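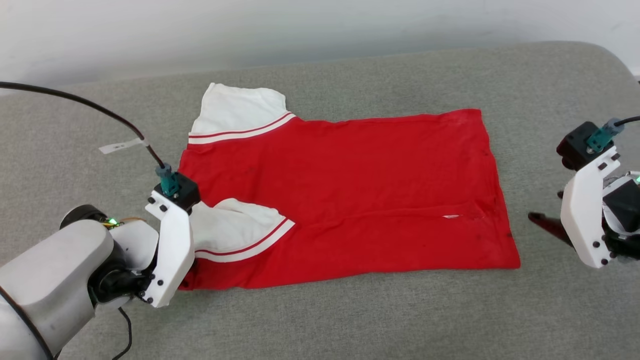 JESCOMBE, July

How a Two-Armed Robot Gets Ready for Work

Grulix is a robot with two arms. It lives at the Cattaneo workshop in Jescombe, and its job is to practice handling clothes. Clothes are hard for robots. A box has the same shape every time you pick it up, but a shirt changes shape as soon as you touch it.

Before Grulix can practice anything, a person has to get it ready. At Cattaneo that person is usually Natsumi Arai. She is a robot technician, so she sets up robots, looks after them, and fixes them when parts wear out. Her morning check starts at 8:30 and takes 70 minutes if nothing is wrong.

Looking before touching

The first part of the check is done with the power off. Natsumi walks up to each arm and looks at it from the shoulder down to the fingers.

An arm has joints, like you do. Your arm bends at the shoulder, the elbow, and the wrist. Inside each of Grulix's joints is a motor, and every motor needs electricity. It also needs messages telling it when to turn and how far. Those travel through cables.

Cables are the part that gives the most trouble. When an arm moves, its cables move too. If a cable is too tight, it can pull out of its plug. If it is too loose, it can catch on something. Natsumi moves the arm slowly by hand and watches the cables as it goes. She wants each one to make a gentle curve with no sharp bends. Some cables have a little white tag folded around them like a flag, and the tags make it easier to tell one cable from another.

Then she looks at the plugs. A plug should sit flat in its socket. She presses each one with her thumb – you would be surprised how often one moves.

The fingers

The part at the end of each arm is called a gripper. It does the work of a hand, but it has only two fingers and they move in just one way. They come together, or they go apart. It works a lot like a pair of kitchen tongs.

Natsumi wipes the fingers with a dry cloth. Clothes leave fluff behind, and fluff makes a finger slippery. It gets into the slots near the tips, where she has to pick it out with a wooden toothpick. Then she checks that the fingers are straight. A bent finger will miss the cloth, or pinch it in the wrong place.

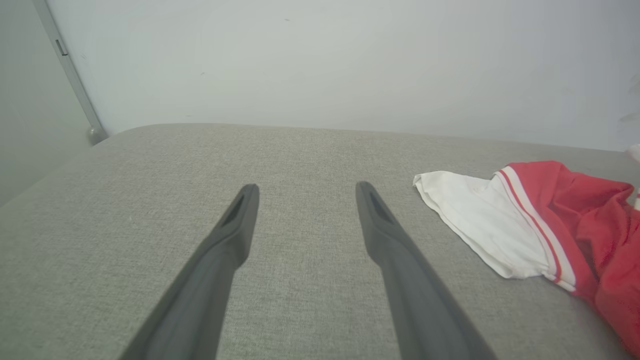
The open fingers of a gripper, with the gray fabric behind them.

Next come the screws. A robot shakes a tiny bit each time it starts and stops. You can't see the shaking, but over many days it can loosen a screw. Every 70 hours of work, Natsumi goes over all the screws on both grippers with a small screwdriver. She turns each one until it is snug and then she stops. Turning too hard can crack a plastic plate, and then the whole plate has to be changed.

Worn fingers get changed too. The old finger comes off, the new one goes on in the same place, and the screws go back in. The new finger has to line up with its partner. Natsumi closes the gripper on a strip of paper and tugs. If the paper slides out easily, she takes the finger off and starts over.

Turning it on

Now the power goes on. Small green lights come on at the arms. At Cattaneo, green means the arm has power and the computer can talk to it. If a light stays dark, Natsumi turns everything off again and goes back to the cables.

The robot still has one problem at this point. It has power, but it doesn't know where its arms are. Try closing your eyes and touching your nose. You can do it because your body keeps track of your arm for you. Grulix has to be told. So each arm is put in a starting position called home, and the computer saves it. All the moves after that are measured from home.

A program called Ellum does the measuring. It was written by Renzo Barbieri, who works at the desk next to the robot. Ellum asks each arm to move to a list of spots, one after another, and checks how close it gets. If an arm is off by the width of a pencil line, that's fine. If it is off by more, Renzo runs the list again. After two bad runs in a row he asks Natsumi to look at the joints.

Cameras need checking as well. Robots use cameras the way you use your eyes, and a smudge on the lens can hide the edge of a sleeve. The lenses are cleaned with the same kind of cloth people use for glasses. 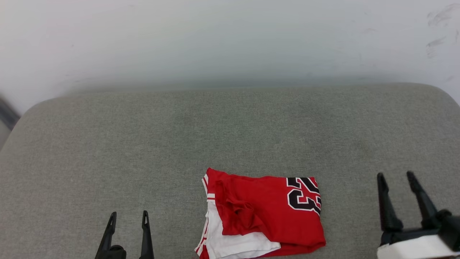

The last thing to set up is the place where the work happens. Grulix works over a padded surface covered in gray fabric. The padding is soft, so a finger can press down a little to get under the edge of some cloth without hitting anything hard. Gray is a useful color here because bright clothes stand out against it. Red is one of the easiest colors for the cameras to find. Gray socks are a nuisance and Renzo has stopped using them.

Natsumi smooths the cover and brushes off any fluff. Then something to practice on is put down. Sometimes it is spread flat, and sometimes it is left in a heap. A heap is harder, since the computer has to work out which bit is a sleeve and which bit is a collar when most of the cloth is hidden.

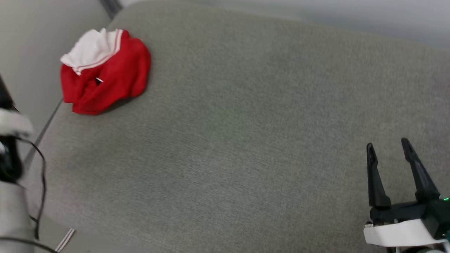 A heap of red cloth with a white collar, and a gripper with its fingers open.

Staying safe

There is a big stop button near the robot. Pressing it stops both arms right away. Natsumi tests it every morning, after the lights come on and before the arms do any work.

People at Cattaneo keep their hands away from the arms while they are moving. If a cloth gets stuck in a gripper, they press stop first and then pull the cloth free. Long hair is tied back. Sleeves are rolled up.

At the end of the day the arms go back to home and the power goes off. Natsumi writes down the hours worked in a notebook, along with anything she noticed, such as a squeak in a joint or a plug that felt loose. In the morning she reads the page before she picks up her cloth.

Words to know

Gripper: the part at the end of a robot arm that holds things.
Joint: a place where an arm can bend or turn.
Home: the starting position of a robot arm.
Technician: a person who sets up, cares for, and repairs machines.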